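Gastalthorpe: How a Harbor Town Grew Up (and Then Up the Hill)
Geography project report, final version
Ruth Agudelo
Group: Ruth Agudelo, Man-lok Choi, Welington Queiroz

So I picked Gastalthorpe for my town study mostly because my aunt lives there and I could stay for free, but I ended up really liking it! It sits on the east side of a wide, muddy river mouth, with the old port down at the bottom and a long hill called Ridgeway behind it. Everybody there says "down" for the port and "up" for Ridgeway, even when they're driving on flat road, which confused me for the whole first day.

The town began as a fishing place. The port came later, when boats carrying salt and wool needed somewhere to wait for the tide (the river is too shallow at low water, even now). Most of the street names near the docks are left over from that time: Salt Row, Packers Lane, Long Wait Street. Long Wait is my favorite. Man-lok thinks it was named after a person called Wait and we never settled it.

Today 3000 people live in the port part. We got that number from the town library, where Ya-wen Liao let us use the big map table and was super patient with us. She also found us an old harbor map that shows the market square under water, or at least marked as marsh, so a lot of the flat ground must have been filled in.
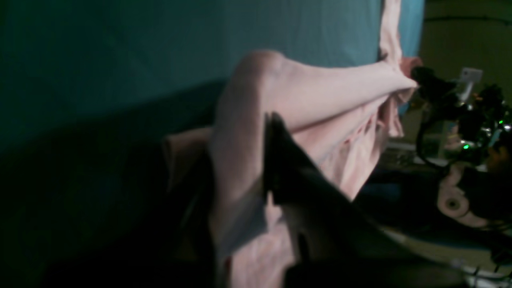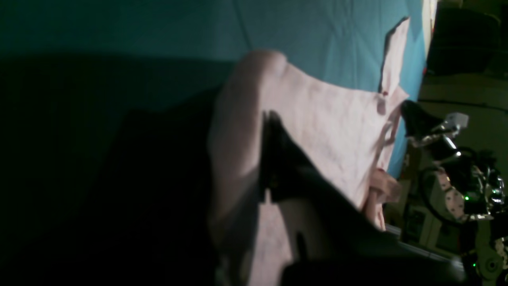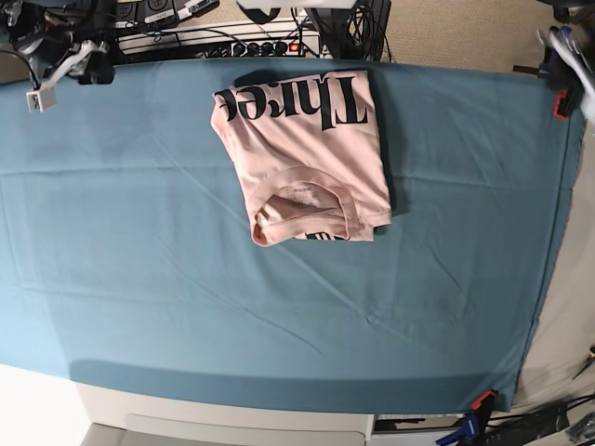
Folded pink T-shirt on a teal cloth (last picture)

Page 3

What people do there

Fishing is still going, but it's small. There's a boat repair yard called Zistola, and it was the loudest place we visited by a mile. Chih-ming Pan showed us the slipway and explained how they only pull boats out on the highest tides, so the whole work calendar follows the moon. I wrote that down right away because it fit so well with the part of our class on coasts. He said the yard used to build boats too, but now it's all repairs and paint.

The other big thing is the ferry. It's called the Flitow and it crosses to the west bank in 90 minutes, with a stop at the sandbar lighthouse in summer. We went in October, so no lighthouse stop, and Welington got seasick before we had even passed the breakwater (sorry, Welington). A lot of the passengers had shopping bags, and my aunt told me people come over for the fish market and then go home on the late boat.

Up on Ridgeway

The hill is newer and a lot quieter. Houses went up there after two bad floods in the port, and you can see the pattern on our land use map: the closer to the water, the more shops and sheds, and the higher you go, the more homes and gardens. The school moved up too. The old school building is now a place to buy rope and rubber boots.

What I would do differently

I'd talk to more people on the hill. Nearly all our interviews were in the port, so the report leans that way. I'd also bring a better raincoat, and I'd check the ferry times before walking to the dock instead of after. Man-lok wants to go back and look for Mr. or Mrs. Wait in the church records, and I told him I'd come along if my aunt is cooking.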